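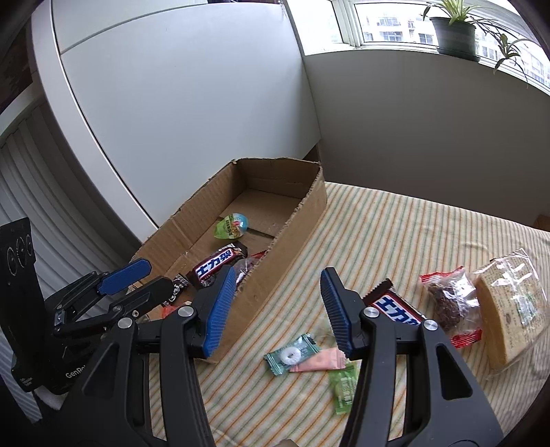
*Lesezeit: 6 Minuten*

## 4 Vom Versandgut zum Möbelstück: Kartons im zweiten Gebrauch

Wer über das Aufbewahren schreibt, landet früher oder später beim Karton. Im vorangegangenen Abschnitt ging es um gekaufte Ordnungssysteme, also um Boxen, Einsätze und Körbe, die von vornherein zum Verstauen hergestellt wurden. Die Verpackung, die einfach dableibt, ist für die Haushaltsforschung mindestens so ergiebig, und sie ist bisher erstaunlich wenig beachtet worden. In den 513 Einträgen, die wir im Projekt Gotus zu Aufbewahrungsbehältern in Privathaushalten zusammengetragen haben, bildet die Wellpappe die größte einzelne Materialgruppe. Das hat uns überrascht und, zugegeben, sehr gefreut.

### 4.1 Material und Alterung

Wellpappe ist ein wunderbar einfaches Verbundmaterial. Eine gewellte Papierbahn wird zwischen zwei glatte Deckenbahnen geklebt, und aus drei für sich genommen schlaffen Lagen entsteht eine Platte, die Druck in Richtung der Wellen recht gut aushält. Quer dazu knickt sie schnell ein. Im Versand spielt das eine untergeordnete Rolle, da der Karton dort wenige Tage lang geschlossen und verklebt ist und die Deckelklappen den Rand stabilisieren. Im Haushalt ändert sich die Belastung vollständig. Der Karton steht offen, wird von oben befüllt, am Rand gegriffen, verschoben und wieder abgestellt.

Der obere Rand ist deshalb die Zone, an der sich der zweite Gebrauch am besten ablesen lässt. Wir unterscheiden drei Zustände: die erhaltene Klappe, die geschnittene Kante und die gerissene Kante. Zur dritten Gruppe gehört der deckellose Behälter aus brauner Wellpappe in Abbildung 4, dessen Oberkante rau ausgerissen ist. Stücke mit solchen Rändern werden in der Literatur zur Wohnkultur gern als beschädigt geführt. Wir schlagen vor, diese Bezeichnung aufzugeben. Eine gerissene Kante kann auf Verschleiß zurückgehen oder auf einen bewussten Eingriff, und am Objekt allein ist das in vielen Fällen kaum zu entscheiden. Im Gespräch dagegen wurde die Frage oft sofort beantwortet: Das Messer lag nicht griffbereit, die Klappen störten, also wurden sie abgerissen.

Für die Erfassung haben wir den Rand in ganzen Zentimetern gemessen und an der höchsten sowie an der niedrigsten Stelle notiert. Bei geschnittenen Kanten liegen beide Werte dicht beieinander. Bei gerissenen Kanten fanden wir Unterschiede von bis zu 5 cm, ohne dass die Befragten darin einen Mangel gesehen hätten. Auch die Laufrichtung der Wellen wurde aufgenommen, was sich bei gerissenen Rändern übrigens leichter erledigen lässt als bei sauberen Schnitten, denn die innere Lage liegt offen.

### 4.2 Stationen eines Kartons

Besonders schön lassen sich die Wege einzelner Kartons verfolgen, wenn ein Aufdruck erhalten ist. In der Siedlung Figueroa, in der ein großer Teil der Hausbesuche stattfand, begegneten uns immer wieder Umzugskartons der Spedition Clirkis und die flachen Trays des Nudelherstellers Fastetti. Beide haben in den besuchten Wohnungen regelrechte Karrieren hinter sich.

Der Clirkis-Karton kommt mit dem Einzug. Er wird in der Regel im Schlafzimmer oder im Keller ausgepackt und bleibt dann in der Nähe des Ortes, an dem er geleert wurde. Im ersten Jahr dient er häufig als Zwischenlager für Dinge ohne festen Platz: Kabel, Vorhangstangen, Bilder, die noch aufgehängt werden sollen. Danach teilt sich der Bestand. Ein Teil wird zusammengefaltet und hinter einen Schrank geschoben, ein anderer Teil wird zum Dauerbehälter, vor allem für Winterkleidung und Spielzeug. In einer Wohnung stand ein solcher Karton seit elf Jahren unter demselben Fenster und trug eine Zimmerpflanze.

Das Fastetti-Tray nimmt den umgekehrten Weg. Es stammt aus dem Supermarkt, wo es leer im Regal zurückbleibt, und wird mitgenommen, weil gerade keine Tasche zur Hand ist. In der Küche angekommen, wandert es in den Vorratsschrank, wo es Gewürze, Teebeutel oder Backzutaten zusammenhält. Die niedrige Vorderseite, im Handel für den Blick auf die Ware gedacht, erweist sich im Schrank als ausgesprochen praktisch. Mehrere Befragte hatten ihre Trays noch weiter gekürzt und auf die Tiefe des Regalbodens angepasst. Eine Befragte besaß zehn Stück davon, sortiert nach Backen, Kochen und »Sonstiges mit Pulver« - eine Kategorie, die wir ohne Zögern in unser Schema übernommen haben.

Zwischen diesen beiden Polen liegt der namenlose Paketkarton. Er trägt keinen Hinweis auf seine Herkunft oder hat ihn mit dem Etikett verloren, und gerade er wechselt am häufigsten die Aufgabe. Wir konnten innerhalb eines Haushalts Abfolgen wie Altpapier, Bastelmaterial, Katzenlager und wieder Altpapier rekonstruieren. Der Karton bewegt sich dabei durch die Wohnung und macht auf Tischen, Stühlen und Treppenstufen Station, also auf Flächen, die in Grundrissanalysen gewöhnlich gar nicht als Lagerorte auftauchen.

### 4.3 Der Tisch als Umschlagplatz

Auf den Tisch möchten wir etwas genauer eingehen. In den meisten Studien zum Wohnen gilt er als Ort des Essens, seltener als Arbeitsplatz. Für den Umgang mit Behältern ist er etwas Drittes, nämlich eine Fläche, auf der umgeräumt wird. Hier werden Kartons abgestellt, durchgesehen, neu befüllt und weitergetragen. Die Befragten nannten dafür Arbeitszeiten von wenigen Minuten, in Einzelfällen auch von mehreren Tagen, wenn eine Sortieraufgabe unterbrochen worden war und das Abendessen in der Zwischenzeit auf dem Sofa stattfand.

Tischdecken verändern diese Nutzung weniger, als wir erwartet hatten. Unsere anfängliche Vermutung lautete, dass eine gedeckte Fläche als »fertig« empfunden wird und daher vor dem Umräumen geschützt ist. In den Interviews zeigte sich etwas anderes. Viele Haushalte lassen die Decke liegen, gerade wenn ein Karton darauf kommt, und zwar zum Schutz der Tischplatte. Auch der Karton in Abbildung 4 steht auf einer gestreiften Decke. Abgenommen wird sie am ehesten bei hellen, einfarbigen Stoffen oder dann, wenn der Karton aus dem Keller kommt. Muster gelten als unempfindlich, Streifen und Karos wurden in diesem Zusammenhang ausdrücklich gelobt.

Aufschlussreich war auch die Frage nach der Größe. Kartons mit einer Kantenlänge von roughly 30 cm wurden von fast allen Befragten als tischtauglich bezeichnet.

### 4.4 Warum Kartons bleiben

Wann wird ein Karton entsorgt? Die naheliegende Antwort, er werde weggeworfen, sobald er kaputt ist, lässt sich mit unserem Material nicht halten. Weiche Ecken, ausgerissene Griffe und fehlende Klappen führen selten zum Austausch. Entscheidend scheint der Inhalt zu sein. Solange ein Karton eine feste Bezeichnung im Haushalt hat (»der Lichterkettenkarton«, »die Schuhputzkiste«), überdauert er auch deutliche Schäden. Geht die Bezeichnung verloren, etwa nach dem Umzug des Inhalts in eine Schublade, ist er meist beim nächsten Altpapiertermin verschwunden.

Dieser Befund begeistert uns, denn er verbindet die Materialseite mit der Sprachseite des Projekts. Die Namen der Kartons überleben mitunter sogar die Kartons. In zwei Haushalten hieß eine Kunststoffbox weiterhin »Bananenkarton«, obwohl der ursprüngliche Behälter längst ersetzt war. Ob sich solche Übertragungen über einen Generationswechsel hinweg halten, können wir mit den vorliegenden Daten nicht klären. Eine zweite Erhebungswelle in Figueroa ist für September vorgesehen und soll die Benennungen getrennt von den Objekten erfassen, damit beide Reihen anschließend verglichen werden können.

Einschränkend ist anzumerken, dass Keller und Dachböden nur dort aufgenommen wurden, wo sie zum Zeitpunkt des Besuchs zugänglich waren. Der Anteil zusammengefalteter Kartons dürfte daher zu niedrig angesetzt sein. Zur Verteilung auf die einzelnen Raumtypen siehe Abschnitt 5.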